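Running a repair counter out of a former bakery

The repair counter on Kivavside opens at 8 in the morning, and by ten past there is usually a line to the door. The woman who runs it asked to be left out of this piece by name. She says the customers know her and the others don't need to.

She started out fixing sewing machines in her kitchen. The kitchen got too small, so she rented the front half of the old bakery from Kokkinos, the family firm that owns most of that block. The ovens were already gone. The smell took longer.

"For the first winter everybody who came in asked for rolls," she says. "I thought about selling rolls."

She takes small appliances, lamps, radios, zippers and the occasional pair of boots. She does not take phones. Last year the counter logged 1332 items, and she has the ledgers to prove it, written in pencil. Of those, 392 could not be fixed, mostly for want of a part.

Parts are what she talks about most. A toaster lever or a blender coupling costs very little to make, but finding one for a model that left the stores years ago can take a month. She buys switches and cord grips from Plaltex, which has a minimum order she considers too high, and she keeps the leftovers in coffee cans.

"I have enough cord grips to last until I'm dead," she says. "What I don't have is one knob for a stove timer that a man has been waiting on since October."

She charges by the job and tells people the price before she opens anything up. If she can't fix it, they pay nothing and can leave it with her for parts. Most do. She says the free look is the reason people come back, though it cost her sleep in the beginning. Rent went up twice in those years and she stopped taking anything with a heating coil for a while, then started again because that was half the work coming in.

Asked what breaks most often, she doesn't have to think. Cords, at the plug end, from people pulling on the wire. After that come switches. Motors hardly ever go, and when a customer tells her the motor is burned out she looks at the brushes first.

She has had two helpers over the years. Both learned on lamps. "A lamp is a plug, a cord, a switch and a socket," she says. "If you can find the fault in a lamp without guessing, I'll let you near a mixer." 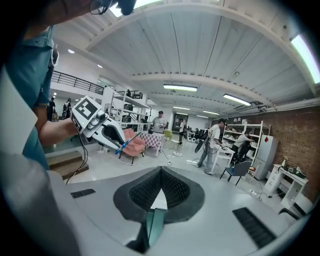
Clustier, which sells new appliances two streets over, sees the matter differently. A reply from the store said that a mixer more than around 12 years old is rarely worth the labor, and that customers are better off putting the money toward one with a warranty.

She had heard that before. "They send people to me anyway," she says. "When it's somebody's mother's mixer, they send them over with the box."

She plans to stay in the bakery as long as the lease allows. The back half is still vacant and she has asked about it, mainly for shelving. In the meantime the finished jobs go on the rack by the window with a paper tag, and anything not picked up in three months gets a phone call. The counter closes at four.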